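필빌 기록 보관소 제3열람실 비치본
단편 「여섯 번째 눈금」

1. 개소에 즈음하여

기두돈 수집소는 돌텍의 위탁을 받아 양팔 로봇의 조작 사례를 채록하는 기관이다. 본 수집소의 임무는 학습 체계에 제공할 시연을 규정에 따라 확보하는 데 있으며, 시연의 의미를 해석하는 일은 임무에 포함되지 아니한다. 이 조항은 개소 당시의 운영 규정 첫 장에 실려 있고, 그 뒤로 개정된 바 없다.

당해 과제의 목표 수량은 400건이었다. 조작원 2인이 교대로 원격 조종석에 앉아 다이얼을 돌리고, 스위치를 젖히고, 플러그를 소켓에 꽂았다. 실패한 시연도 폐기하지 아니하고 별도의 표지를 달아 보관하였다. 이사하쿠 검수실에서는 매일 저녁 이를 재생하여 동작의 시작과 끝을 표시하였다.

2. 검수실의 질의

2023년 8월 4일, 검수실은 다음과 같은 질의를 수집소에 송부하였다.

"후반조의 시연에서 반복되는 정지가 확인됨. 조작원은 다이얼을 6에 맞추기 직전 손을 멈추고, 잠시 후 동작을 계속함. 장비의 지연인지 조작원의 습관인지 회신 바람."

수집소는 장비를 점검하였으나 지연을 발견하지 못하였다. 후반조 조작원은 면담에서 그러한 정지를 의식한 적이 없다고 진술하였다. 이어 한참을 생각한 뒤, 어릴 적 집에 있던 라디오의 눈금이 6에서 자주 걸렸으며, 힘을 주면 부러진다고 어머니가 늘 일렀다고 덧붙였다. 서기는 이 진술을 기록할 난을 찾지 못하여 비고에 적었다.

검수실은 정지 구간을 삭제할 것을 권고하였다. 수집소는 원본 보존의 원칙을 들어 이를 유보하고, 판단에 필요한 자료를 회신에 첨부하였다.

첨부. 과제 보드와 그리퍼
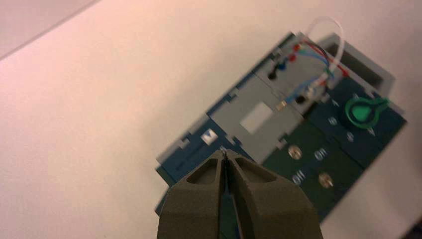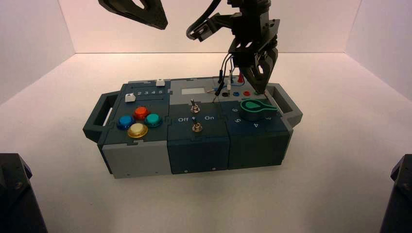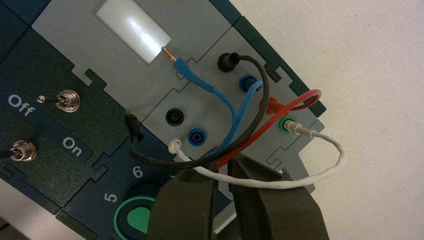 3. 회신 이후

검수실의 답신은 도착하지 아니하였다. 규정상 답신이 없는 권고는 효력을 잃으므로, 정지 구간은 원본 그대로 학습에 제공되었다.

10월에 돌텍은 학습을 마친 로봇의 자율 시험을 수집소에서 실시하였다. 로봇은 스위치를 올리고 다이얼을 쥐었다. 5를 지나 6에 이르기 직전, 손이 멈추었다. 입회한 기사는 비상 정지 단추에 손을 얹었으나 누르지 아니하였다.

잠시 후 다이얼이 마저 돌아갔다. 시험 성적서에는 정상으로 기재되었다. 후반조 조작원은 성적서의 사본을 요청하였고, 수집소는 비고란을 포함하여 이를 교부하였다.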